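Counting the middle third: how Macapagal rates its midfielders

Home > Football > Analysis > Interviews

Jurgita Koppel has kept the passing records at Macapagal for three seasons. Before that she worked in hydrology, and she still talks about possession as if it were a flow problem. Her office looks over the car park of the training ground, and we spoke there in November, between a morning session and a staff meeting that was moved twice.

The subject was how a club outside the top division should compare midfielders. Koppel's view is that most published rankings measure the team and then credit the player. "If you take pass completion and sort the column, you get the centre-halves of whichever side keeps the ball," she said. "A midfielder who receives with his back to goal will lose it more often. He may still be the reason the side gets up the pitch."

Her own method begins with the reception. Each time a midfielder takes the ball between the two penalty areas, the event is logged with the distance to the nearest opponent, the direction the player is facing and the number of opponents goal-side of the ball. The next action is then scored against the average outcome for receptions of the same type. The result is a surplus or a deficit, expressed per 200 receptions. 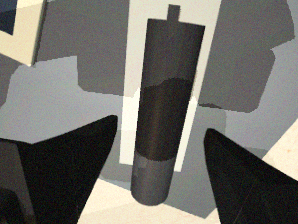
Upright cylinder between two gripper fingers, computer render.

The denominator matters. Ranking by the 90 minutes, as most sites do, favours players in teams that dominate the ball, and Koppel dropped it in her first season. "Minutes tell you he was on the grass," she said. "Receptions tell you he was asked a question." A midfielder needs 123 logged receptions before he appears in the weekly table. Below that figure, she said, the order changes with every match and the coaches stop reading it.

The logging is done from match video by two people working separately. Where they differ on body orientation, the event goes back to a third reader. Differences over pressure are settled by measurement, using the pitch markings as a scale. The club tried an automated feed from Stavix for part of last season and kept it for positions only. Orientation came through poorly at set pieces and in crowded areas, and Koppel preferred to lose speed there.

She is cautious about what the numbers can carry. Off-ball work is absent from the table. A player who draws a marker away and never receives gets nothing for it, and a defensive midfielder who closes a passing lane is recorded only if he touches the ball. The club keeps a separate sheet for these, filled in by the coaches, and she does not combine the two. "I was asked for one number. I said they could have one number or they could have one they could use." 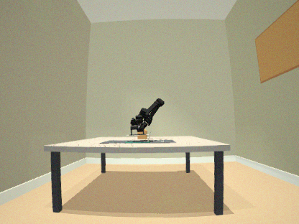

Intan Goh disagrees on that point, and told me that a recruitment department with a short window and a long list will always make a single figure of its own if the analysts refuse to supply one. In Goh's opinion it is better for the weights to be set openly by the people who know the data. The argument has been going on at Macapagal since the summer, and a trial index with published weights is due to be tested against last season's matches.

Koppel accepts the practical case. Her objection is to the weights, which she says would have to differ by role. A holding player and a number ten face different distributions of pressure, and pooling them would reward the easier job. The working version of the index therefore splits midfielders into 3 groups by average receiving height. Players who move between groups during a match are assigned by half.

League strength is the other open question. The second file she showed me held 1871 receptions from the division below, logged by the same readers under the same rules. The surplus figures were higher there for almost every type of reception, most of all for those under close pressure. She attributes this to slower second challenges. A correction is applied when players from the two divisions are compared, but it is a flat one for each reception type, and she would like it to vary with the opponent.
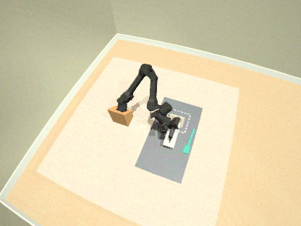
Robotic arm on a tabletop, computer render.

I asked whether supporters should be given the table. The club's fan magazine, Promitz, has requested it more than once. Koppel said she had no objection to publishing the rules and the group averages. Individual figures are a matter for the club and the players' contracts, and she expects them to stay internal.

As for the debates about who is the best midfielder in the division, she does not follow them closely. "People argue from the matches they saw, and that's reasonable. I'd only ask which receptions they're thinking of." The revised table, with the split by half included, goes to the coaching staff after the winter break.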